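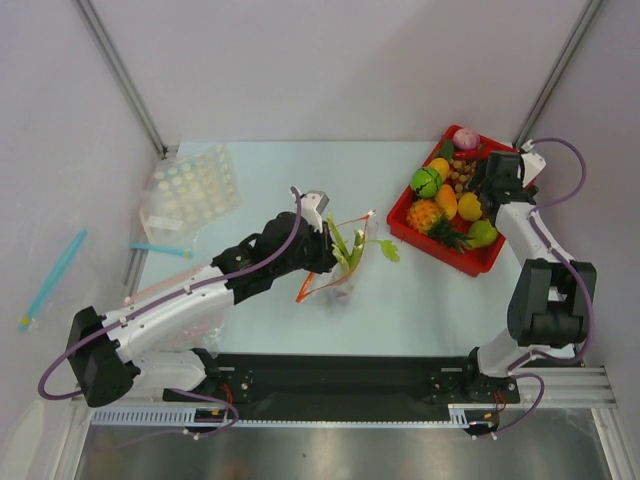 No. 8

The vegetable tray

February 2024

I have been keeping food in my kitchen badly for years. Celery goes limp behind the milk, carrots turn up in the bottom drawer in March when they were bought for Christmas. In January I decided to fix it, and so far what has worked is one clear bag and one tray.

The bag is for things that come out of the ground or off a stalk and want to stay crisp. Celery and carrots go in together. I leave the top of the bag open and let the leaves stick out. Ilgın Gezer told me to cut the leaves off because they pull water out of the stalks, and she is probably right, but I use the leaves in soup and I forget they exist if they are in a separate container.

The tray is for everything that gets used whole, or gets eaten standing at the counter. Red plastic, rectangular, low sides. The toy version above has a pineapple in one bottom corner and a green pear in the other, with a mango and a lemon in between, and that is not far from how I would load a real one. Big things to the outside, small things in the middle where they can't roll away. The striped melon on the left would be a problem in my kitchen. A real melon takes up the whole tray, so mine sits on top of the refrigerator until I cut it.

I had a drawer before this. It was deep and I could never see the bottom. With the tray I look down and see what I have. A red chili pepper next to a round pink fruit is easy to spot. The same pepper in the drawer would have been under two onions and a bag of something.

Duygu Saraç asked why I don't just use a bowl. I did use a bowl, a big one from Potik, and the fruit at the bottom went soft before I got to it. The tray holds less and I shop more often, which in Clerkemville means a walk to the Çınar market and back. It's 900 steps each way if I cut behind the post office. I don't mind the walk except when it's icy.

A few notes for anyone trying the same thing:

Wipe the tray when it's empty, before you refill it. Dried lemon juice is hard to get off later.

Keep bananas somewhere else.

Beans and nuts do fine in the middle of the tray if they are going to be eaten that day. Otherwise put them in a jar.

Don't tie the bag. I tied mine the first week and there was water all over the inside by the next morning.

Next I want to do something about the onions, which are still in a paper sack on the floor by the back door.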